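Skirnine sent me their good practice guide for household robots in November, all 1388 lines of it, and I finally read the part on alarm maintenance. Five steps. Open the compartment, take the old battery out, put the new one in, close it, press the self-test button.

Fine as instructions for a person. As a standard for a machine I don't buy it. Step two is one sentence and it hides most of the job. How hard may you pull? What do you do with a cell that goes in at an angle? Which container is old and which is new, and who checks?

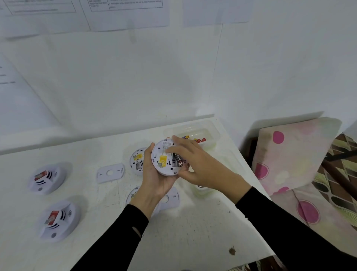

Smoke detectors and batteries, all done by hand.
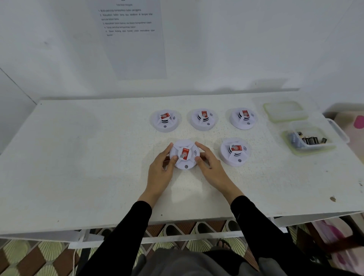
Magdolna Sipos, who sat on the drafting group, told me the wording was kept loose so vendors could "innovate". I've heard that one before. Loose wording means each vendor grades its own homework, and with a smoke alarm the failing grade comes at 3 a.m.

I'd want two things in the next draft. First, a logged self-test per unit, with the sound recorded, before it goes back on the ceiling. Second, a rule that old and new cells never share a tub. Evlow claims 2000 clean swaps with their arm, but their report counts a closed cover as a pass - no test button anywhere in it.

Gergely Nyitrai thinks I'm being a crank and that 700 of those were spot checked. By whom, Gergely? Send me the sheet and I'll post it.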